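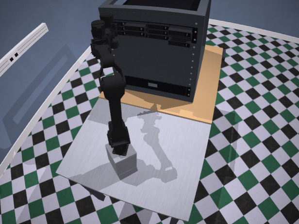

Hi Maeve, quick update on the drive-swapping arm for October. The simulated bench is up and running on the Clunwood machine, and I've spent more than 8 evenings getting the reach right — harder than it sounds! In the current model the arm can stretch nearly straight up, or fold over and hold its wrist just below the drive bays. 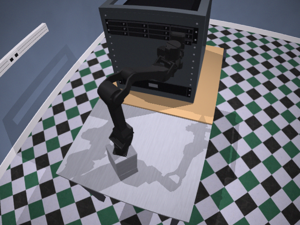 Still to do

Gripper timing (Conall's on that), then 1000 practice runs before we build the real one in the workshop.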